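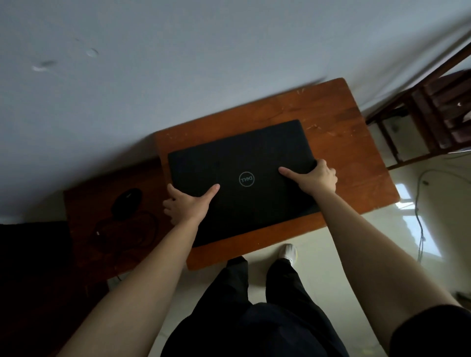

Body-worn cameras in Oltulstead: your questions

Updated June 2018

Are all officers wearing them now?

Not yet. Response teams and the town centre patrol, yes. Rural and traffic from December. Office-based staff won't get one.

Which camera is it?

The Hokasora clip-on, replacing the old Pistard units. Smaller, longer battery, and there's a red light on the front when it's recording. 331 bought in this first order.

Is it filming all the time?

No. Officer has to switch it on. Once on, it also keeps the 3 minutes before the button was pressed, picture only, no sound.

When must an officer switch on?

Stop and search, any arrest, any use of force, domestic calls, entering a house under a warrant. Otherwise it's the officer's judgement. If they didn't record and should of, they have to write down why, and a sergeant reads it.

Can I ask for it to be turned off?

You can ask. Victims and witnesses will usually get a yes. If you are being searched or arrested, no.

Can I ask for it to be turned on?

Yes, and please do if you'd feel happier.

What about inside my home?

Officers should tell you they are recording when they come in, or as soon as it's safe to. They aren't to wander about filming rooms that have nothing to do with the call.

Where does the footage go?

Camera is docked at the end of the shift and uploads itself. Officers can't edit or delete. Everyone who opens a clip is logged, with the time.

How long do you keep it?

31 days if it isn't evidence. If it is evidence, until the case is over and any appeal is done with. Complaints: until the complaint is closed.

How do I get a copy of footage of me?

Fill in the request form, front desk at Ezzat Road or by post. We need the date, rough time, place and what you were wearing. Bring proof of who you are. No charge. Other people's faces will be blurred, which is the slow bit. Don't leave it too long, see the 31 days above.

Can I film the officer back?

Yes, in a public place. Just don't get in the way.

How much use are they getting?

2,244 clips in the trial. 1,654 were deleted at the end of the 31 days, the rest were kept for cases or complaints.

Does it recognise faces?

No. It's a camera. No matching is done on it or at the dock.

I have a complaint about an officer. Will someone watch the video?

Yes, if there is any. Tell us when and where in your first letter so it can be be held back from deletion. You may be invited in to view it.

My question isn't here

Ask at the Ezzat Road desk, or write to the station marked "Cameras". Replies are taking a while at the moment, sorry.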